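5 min read

I have now read the Fastitz write-up three times, twice on the train and once at my desk with the appendix open, and I still don't think it shows what the headline says it shows.

The claim, for those who skipped it: train a manipulation policy entirely in simulation, randomize the surfaces it looks at, and it will carry over to a real arm with no real data at all. The team at Cloutier ran 4000 simulated episodes through their pipeline and reported that the resulting policy beat a baseline trained on 900 real demonstrations. The chart is very clean. The bar on the left is tall and the bar on the right is short and everybody shared it in October.

My first problem is the baseline. Those 900 demonstrations were collected on the old Cidley setup, which had a different wrist mount and a different lens. The paper says so, in one sentence, in the appendix. So the real-data policy was tested through a camera it had never seen, while the simulated one was trained with the new camera's position copied into the renderer. That is a comparison of two camera setups as much as anything else. Maybe the simulated policy would still win on equal terms. I would like to see it.

My second problem is what "randomized" means. I pulled the code, got it running on Tuesday night after a long fight with the physics package, and rendered wrist views for a couple of hours. The textures do change. Wood turns into stone, stone turns into something like carpet. The geometry barely moves. You get the same few big slabs at the same few angles, and the light is soft and flat nearly every time. 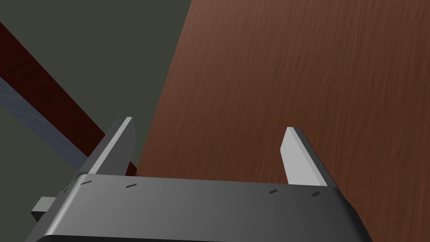

Wrist view from my run, gripper open, nothing grasped.

I don't mind that it looks fake. Plenty of useful training data looks fake. What bothers me is how easy it is. The right finger is pale against a reddish-brown panel, so the one thing the policy most needs to find is handed to it. No strong shadows anywhere. The wood grain is the busiest thing on offer, and it's a texture wrapped on a flat shape. Anyone who has put a real gripper near a varnished table under office lights knows what happens: you get the lamp reflected in the surface, and the camera's exposure jumps as the hand comes down.

To be fair, the write-up has an ablation on lighting. They turn on harder lights for part of the training set and report "no meaningful change." But they measured that in simulation, on held-out simulated scenes, drawn from the same generator. I read that section twice looking for the real-arm number. There isn't one.

Then there's the evaluation itself. The real-world result, the one in the headline, comes from 38 trials. One table, one arm, one room. Of the objects used, 10 had scanned twins in the training assets. I can't tell from the text how many trials used those and how many used something new, and that split is the whole question. If you train on a copy of the mug and test on the mug, fine, you've built a good mug policy. Call it that.

I did write to the address on the project page and asked for the per-object breakdown. I got a polite reply saying it was being cleaned up for release. That was a while ago. I'll update this post if it shows up.

Some things I liked, because I don't want this to be only griping. The code runs, eventually, and the config files are readable. The failure section is longer than usual and includes a grasp type that fails almost every time, which takes some nerve to print. Copying the calibrated camera pose into the renderer is a good idea that more groups should steal, and I suspect it's doing more of the work than the randomization is. It would be cheap to check. Leave the textures fixed, keep the camera pose right, train again, and put that policy on the same table. If the number hardly drops, then the method in the title isn't the method.

I plan to try a small version of that on the Fudia arm, which is slow and a bit wobbly and has a scratched gripper that doesn't resemble anybody's render. I'll shift the camera a little between blocks, too, and leave the blinds open. My guess is that the policy holds up on the familiar objects and falls apart when the afternoon sun hits the table. I've been wrong about this sort of thing before, including quite loudly about tactile sensing, so weight that guess accordingly.

Until then I'm filing the result under "works in one room." If you've reproduced it anywhere else, with different furniture and a window, send me your numbers, bad ones included.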